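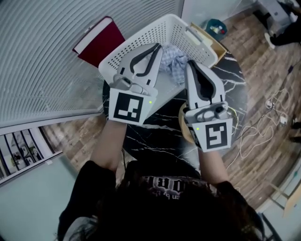 Plisanix Hand-Held Gripper Pair — Use and Care Standards

The Plisanix pair is sold as a left and right unit with a square marker on each base. Each marker has its own pattern. Do not swap, cover or reprint them.

Before a session

Check that the green light is on at both units. Wipe the markers with a dry cloth. Look over the finger pads and replace any that are torn or lifting at the corner. Tie back long hair and keep sleeves above the wrist. Run power cables along the wall where possible — never across the spot where the operator stands.

During a session

Keep both markers facing up and clear of each other. When working in a deep container such as a laundry basket, lower the fingers only and leave the marker above the rim. Open the jaws fully before picking up cloth. One operator per pair. Other people in the room should stay 3 feet back from the table.

After a session

Set both units down with the jaws open. Log pad wear and any dropped unit on the sheet supplied. A dropped unit must be recalibrated before it is used again.

Specifications

Weight, each: 872 g
Spare pads included: 5 sets
Warranty: 365 days from delivery
Order code: Drinine H2

Sold in pairs only. Replacement markers are cut to order by Ahuja and ship from the Atasmont warehouse. For a printed copy of these standards, write to Bhupendra Srivastava, Product Safety.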